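**Kadow sucht Teilnehmende für die Erprobung eines Leitfadens zur guten Praxis mit handgeführten Greifern (m/w/d)**

Im Projekt Raltance wird geprüft, ob die Regeln zum Greifen von Haushaltsgeschirr verständlich und einhaltbar sind. Vorkenntnisse sind nicht erforderlich.

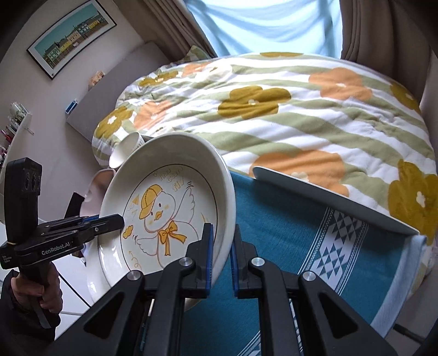
Der Einsatz umfasst 2 Termine im November mit zusammen rund 36 Übungen. Erwartet werden:

- Mindestalter 18 Jahre
- ruhiges, beidhändiges Arbeiten
- schriftliche Meldung jeder Regelabweichung – auch ohne Schaden
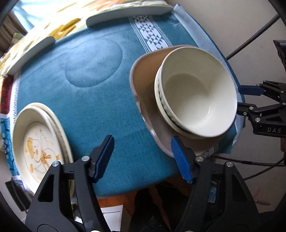

*Gestapelte Schalen und Teller auf dem Tisch, Greifer geöffnet*

Die Aufwandsentschädigung beträgt 40 Euro je Termin. Bewerbungen richten Sie bitte formlos an Aníbal Cusi, Projektstelle Raltance.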